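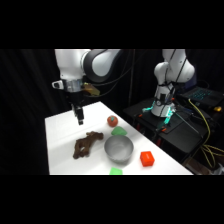
White tabletop, brightly lit.

Filed under: Home & Workshop > Surfaces & Finishes

Best white covering for a craft table?

pliny_paints
I'm redoing my craft table and I want it WHITE. I spent all winter on a dark walnut top and could never find a dropped needle or see what color my paint really was. So I'm torn between painting it, laying down a sheet of something hard, or just covering it with cloth or paper and swapping that out when it gets gross. The top is solid pine, a bit dinged up, and I do watercolor, some sewing and a lot of gluing. What do you all use? I'd love to have it ready by March!

ottersew
Cloth, every time! I use heavy cotton canvas pulled under the edges and stapled. It's soft on your wrists, beads don't bounce off it, and when it gets ugly you pull the staples and wash it. Wash it hot BEFORE you staple, though. Mine shrank after the first cleaning and I was so annoyed.

Zaid Rizk
I have to disagree with ottersew on this one. Canvas is lovely for sewing and miserable for watercolor – it wicks, and then you've got a blue ring the size of a dinner plate on the wood underneath. I went with Broltano matte enamel, 3 coats, sanded lightly between each. Let it cure a full week even if the can says overnight. I put a mug down on day two and the ring is still there.

jivgate_jen
Paper person checking in. I buy the wide rolls from Pliltholm and tape down a fresh piece on Friday night while dinner's in the oven. Scribbling measurements right on the table is the best part of the whole hobby! You do get creases, and they bug some people. Pull it tight from the middle out and leave a few inches of overhang.
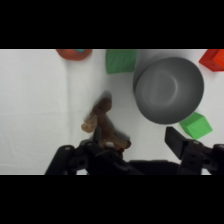 Re: Creases, and does matte matter?

pliny_paints
Wow, thank you! Jen, the creases are my one worry. Do they get in the way when you're drawing?

jivgate_jen
Only if one runs right under your pencil. I keep a cutting mat for the fussy stuff.

Zaid Rizk
Matte matters more than anything else in this thread. Gloss white under a desk lamp is like working on a mirror. And paint doesn't crease :)

ottersew
Paint chips, Zaid. Ask me about my sister's table. I still say canvas, with an oilcloth thrown over it on painting days.

pliny_paints
OK – I'm going matte enamel on the top and a roll of paper for the gluing. Sanding starts tomorrow, wish me luck!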